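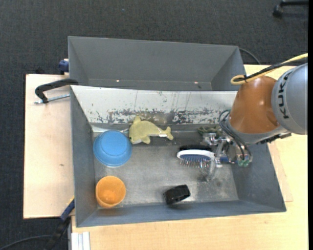
Sorting a Catch-All Bin and Keeping It Sorted

Every house has at least one bin, drawer or box where small things land. A toy car goes in with a spare key, a tape measure goes in on top of both, and after a few months you buy a second tape measure. The tips below are for bins of mixed household things. They work for drawers too, with small changes.

Set up before you tip anything out

Clear a table that is bigger than the bin. The floor is hard on the knees and small parts roll under the furniture. Lay an old bath towel or a light-colored sheet over the table. Screws and beads stay where they fall, and when you are done you can gather the corners and carry the leftovers away in one go.

Get two empty containers and a trash bag. One container is for things that belong in another room. The other is for things you can't identify. Don't walk anything back to its room while you are sorting, or you will start tidying that room and the table will still be covered at dinner.

Set a timer for 30 minutes. Stop when it rings, even if you are halfway through. A half-sorted bin can go back on the shelf with a towel folded over the part you have finished.

Sort by where you use it

Most people sort by what a thing is made of or what it looks like. It is more useful to sort by where you will be standing when you want it. Scissors for opening packages go near the door. Scissors for herbs go in the kitchen. Picture hooks, a small hammer and a pencil can share one bag, even though a store would put them in three aisles.

Batteries

Take loose batteries out first. Put tape over the ends of any 9-volt battery and keep it away from coins, keys and steel wool. Do not mix used and new. If you have a tester, test them on the spot. If you don't, put the doubtful ones in a jar marked "old" and drop them at a collection point on your next trip to the hardware store. Button cells go straight into a closed container out of children's reach.

Keys

Try each key in every lock in the house, once. Label the ones that fit with a paper tag and a pencil (ink fades, pencil doesn't). Put the rest in an envelope with the month written on it. If you write July and nothing has turned up by the following July, the envelope can go to metal recycling.

Cords and chargers

Wrap each cord in loose loops the size of your hand and hold it with a twist tie or a strip of hook-and-loop tape. Tight wrapping around the plug breaks the wire at the neck. Fold a piece of masking tape over the cord near the plug and write what it belongs to. Cords for things you no longer own can leave the house.

Small toys

Toys need a bin of their own, low enough for a child to reach. Shallow is better than deep. A child looking for one animal in a deep bin will empty the whole thing. Wash hard plastic toys in warm water with a little dish soap, rinse, and dry them on a rack overnight before they go back. Don't soak anything with a battery door or a squeaker hole — water gets in and stays in.

Tape, glue and other things that dry out

Squeeze every tube gently. If it is hard at the neck but soft below, a straightened paper clip will often open it up. If it is hard all the way down, throw it out. Store glue upright in a cup with the cap down if the maker says so. Stick a toothpick under the end of each roll of tape.

Choosing a bin

Metal bins last longest and wipe clean, but they are noisy and can scratch a shelf. A piece of felt or thin cork cut to the size of the bottom takes care of both. Clear plastic lets you see in from the side and gets brittle in a cold garage. Cardboard is fine for a dry closet and nowhere else.

I use the Stundeo shelf bins in the laundry room and older Jenstead ones in the workshop. The Jenstead handles are better. The Stundeo bins stack more neatly but tip forward when the front one is overfull.

Whatever you buy, measure the shelf first, including the lip at the front. Leave enough room above the bin to get your hand in without sliding it out.

Cleaning a bin that has been neglected

Shake it out over newspaper. Vacuum the corners with the brush attachment. For sticky patches, use a cloth dampened with warm water and a drop of dish soap, then a plain damp cloth. Old label glue comes off with cooking oil left on for a few minutes and wiped away with soapy water. Dry metal bins right away, especially along the seams.

Light rust inside a metal bin can be rubbed off with fine steel wool. Wipe out the dust before you put anything back, and leave the bin open in a dry room overnight if the seams got wet.

Labels

Write the label on the end that faces out. List the three or four things people look for most instead of a word like "misc." Masking tape and a marker are enough. Change the label when the contents change.

Keeping it that way

Go through the bin when the seasons change. It takes a few minutes if it was done properly the first time. When the bin is full, take something out before you put something in. Keep the unidentified parts in a small jar inside the bin, not in a separate place — a loose bracket is much easier to match when the rest is in front of you.

More household tips
Getting crayon off a painted wall
Storing winter boots in a small hallway
How to hang a pegboard on plaster
Review: the Moriarty folding step stool
Testier drawer dividers, cut to fit
Quieting a squeaky cabinet hinge

Get new tips by email. Enter your address to join the newsletter. You can unsubscribe at any time.

Contact | Copyright, all rights reserved | Back to top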